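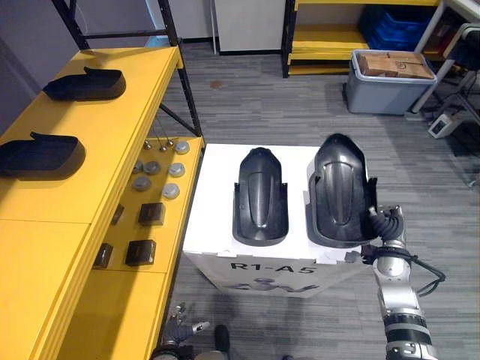 Head cam view, stand R1-A5. Fingered hand on the edge of the bigger shell.

Fingers or jaws for thin plastic shells?
Posted in: End effectors and other expensive regrets

dustgate_dave wrote:
Picture first, moaning second. We're trying to settle on hands for the two-arm cell and the shells are making fools of us. They're glossy black plastic with a ridge down the middle, and the wide one has flared sides, so wherever you take hold of it there's a curve pointing somewhere unhelpful.

So far we've run the Trinero hand (jointed fingers, costs as much as my car, though so does a decent bicycle) against the Plutero parallel jaws we already had in a drawer. Same arm, same stand, same shells. I gave each 14 lifts. The Trinero dropped 2. The Plutero dropped none, but left a mark on the gloss you could find with a fingernail, and the customer has fingernails.

Before I write the Trinero up as the winner, has anyone run one for longer than an afternoon?

michailidis_fan wrote:
You've gone for the edge. Why the edge? There's a ridge running the whole length of the thing, practically a handle.

dustgate_dave wrote:
Tried it. The fingers close over the ridge nicely, then the shell swings round like a pub sign. On the side wall it hangs still, when it hangs.

Thodoris Vlachopoulos wrote:
14 lifts is a warm-up. We had fingered hands on housings much like those and they were lovely until somewhere past 1,000 cycles, when the tendons went slack and the grip started to wander. No fault code, of course. As far as the controller was concerned it was having a wonderful day.

My vote is for the jaws with softer pads. Urethane, cut to the curve. You can make a set in a morning and throw them away when they get shiny.

gripe_and_place wrote:
Suction. It's always suction. Two cups on a spring mount and go home early.

Thodoris Vlachopoulos wrote:
On a ridged shell? Have you met a suction cup?

gripe_and_place wrote:
Several. Bellows cups, either side of the ridge. I've done worse shapes than that.

dustgate_dave wrote:
I don't hate the cups idea for the shells. But the same cell has to deal with the small stuff on the yellow shelves as well: the grey round caps, the brown square blocks, and those little metal pegs standing at the back with silver heads. A cup big enough for a shell is no use on a peg, and I was told very firmly that there's no money for a tool changer.

michailidis_fan wrote:
Then use both arms properly. Something dull and reliable on one side for the shells, the clever fingers on the other for pegs and caps. Why make one hand do the lot?

dustgate_dave wrote:
The plan was to have either arm do either job, so the line keeps going if one sulks. It's in the proposal in bold.

michailidis_fan wrote:
Ah. Bold.

nell_on_nights wrote:
Different question. What's happening with that cable at the wrist? It's looping well out to the side. We had one like that and it caught on the fixture every time joint 6 went past halfway. Clip it back to the forearm and leave slack for the roll, or you'll be testing connectors as well as grippers.

dustgate_dave wrote:
Fair. It's been on the list. I'll do the clips before the next lot of lifts.

gripe_and_place wrote:
And what are you using to see the shells? Gloss black is miserable for depth. Ours came back as a hole in the table.

dustgate_dave wrote:
Head camera finds the stand and we work from a taught offset. Depth on the shell itself is mostly fiction. The white top helps with the outline, at least.

Thodoris Vlachopoulos wrote:
So some of your drops may be a vision problem and you're blaming the hand. Log the finger position at contact. If it's all over the place, go and shout at the camera.

dustgate_dave wrote:
5/16/22 update: cable clipped, soft pads ordered for the Plutero, finger logging switched on. Will run both hands again once the pads turn up. Still not buying cups.

gripe_and_place wrote:
See you in November, when you buy cups.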